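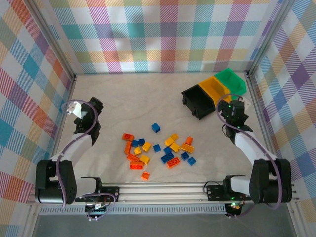

Bricks spread out and open-fronted bins at the back, ready for sorting.

A place for every brick

Sorting a big box of toy bricks sounds like a chore. Give it an afternoon and some decent bins and it might become the best part of the hobby.

20 Jan 2022

Tip a tub of building bricks on to a hard floor and you get one of the great noises of childhood. It starts as a rattle, turns into a roar and finishes with one small piece skittering away under the sofa. I have loved that noise since I was four and I still love it now, even though these days I am the one who has to get down on the carpet with a torch.

What I never expected to love was the bit afterwards. For years my own bricks lived in a single crate, everything in together, wheels tangled up with window frames and little flat plates wedged so tightly that you needed your teeth (please don't use your teeth). Building anything meant raking through the lot with both hands. Then last April I spent a wet afternoon at the Sulemana toy library in Flalach, which had just been given several crates of mixed bricks from house clearances and wanted help putting them in order. I went along for an hour and stayed until they turned the lights off.

There is something wonderfully calming about sorting. Your hands are busy and your head isn't, and people talk more easily when they are all looking at a heap of plastic. By teatime we had covered school dinners, bad haircuts and the right way to cook a parsnip, and the first crate was done.

Start with the shape

Almost everyone begins by colour. It's the obvious thing to do, and it makes a beautiful shelf – a bin of nothing but red looks like something from an old-fashioned sweet shop. The trouble comes when you want one particular piece. Try finding a small red hinge in a deep bin of red everything. Your eye slides straight over it. Put all the hinges together in mixed colours and the red one jumps out at you.

So sort by shape, at least for the small and fiddly parts. Big plain bricks are easy to spot and can be split by colour if you like the look of it, and I do. Plates, slopes, wheels and anything with a clip or a hinge should go by type. The library uses broad groups and doesn't fuss about the edges of them. An arch with a slope on one side goes in whichever bin the sorter fancies, and the sky has not fallen in.

Keep the first pass rough. This was the hardest lesson for me, as I wanted every stud count in its own little pot from the start. I had 112 pots in mind and had even priced them up. Thankfully I was talked out of it. A few wide groups will get you through a mountain of bricks surprisingly quickly, and you can split a group later if it gets too full to be useful.

In praise of the open front

Now, the bins! I have become a terrible bore about bins. The kind I like best are the stackable ones with a dip at the front, the sort you see in garages full of screws and washers. You can stack them and still get a hand in, you can see what you've got without lifting a lid, and you can tip one forward and let a little drift of pieces slide out to pick from.

Lidded tubs have their place. They travel well and they keep the dust off. But a lid is one more thing to take off and lose, and children in the middle of a good idea do not put lids back. With an open bin, a stray brick can be lobbed home from a fair distance. At Sulemana this has become a sport in its own right.

I bought my own bins from the Plaltora range, mostly for the reason that the hardware shop had them on the bottom shelf and I happened to be crouching. Any make will do if the bins lock together firmly. Give the stack a nudge in the shop before you buy. If it wobbles empty, it will wobble full, and you will be back on the carpet with the torch.

Size matters more than you'd think. Very deep bins swallow small parts whole. I use wide shallow ones for plates and tiny bits and keep the big ones for plain bricks and baseplate offcuts. If you are starting from nothing, get three bins, live with them for a fortnight and see which one fills up first. That one tells you what to buy next.

Somewhere to spread out

You need a clear, flat surface and more of it than feels reasonable. Bricks piled in a heap hide each other. Bricks spread in a single layer more or less sort themselves, as you can see every piece and your hand goes straight to it. A pale surface is a huge help. On my dark kitchen table the black pieces simply vanished, so I now lay down an old white bed sheet, and when I've had enough I gather up the corners and pour whatever is left back into the crate.

Think about what is around the edges, too. A wall or a raised lip behind the sorting area will stop the runaways. I've lined mine with leftover wrapping paper, partly to protect the paint and partly for cheerfulness. I have a real weakness for a pastel check. Pinks and yellows and soft blues make the corner feel like a place you'd choose to sit, and the paper can be peeled off and replaced when somebody small gets at it with a felt tip.

Set the bins within reach but behind the bricks, so that you're always moving pieces in one direction. Turn the open fronts towards you, at a slight angle if you're using a corner. Once you have the rhythm of it you stop looking at the bins at all. Pick, glance, drop. It's a bit like shelling peas.

Washing the old ones

Second-hand bricks are often grubby, and sorting is a good moment to deal with that. Do it after the first pass. Sticky stuff tends to gather on particular kinds of piece, and wheels with tyres are the worst by miles. Use warm water, never hot, and a squirt of washing-up liquid, and swish everything about in a bowl. A mesh bag keeps the small ones out of the plughole. Lay them on a towel overnight and turn them once. Leave out anything with stickers or electrics and give it a wipe with a damp cloth instead.

I washed 484 wheels over one weekend for the library. My fingers went like prunes and I enjoyed every minute.

Bringing the children in

Children are far better at this than adults, as long as the job is small. Hand over one bin and one kind of piece. "Find me all the wheels" works on a three-year-old with a grown-up beside them and big chunky bricks; the little pieces should wait until children are past putting things in their mouths. Older ones like to be given the odd parts, the ones without an obvious home, and to decide for themselves where those belong. Let them make the labels. Ours at the library include "pointy", "see-through" and "bits of boat", and I can find anything.

Stop while it's still fun. A half-sorted crate is no disaster, and building always gets to interrupt sorting. Some of the nicest things I've made came from noticing two pieces lying next to each other on the sheet that I'd never have put together – a curved slope and an old grille, in one case, which became the nose of a very handsome tractor.

The tractor is on my windowsill at the moment. It still needs a back axle, and I know exactly which bin to look in.

The Sulemana toy library in Flalach welcomes donations of clean or not-so-clean bricks. Mixed crates are fine.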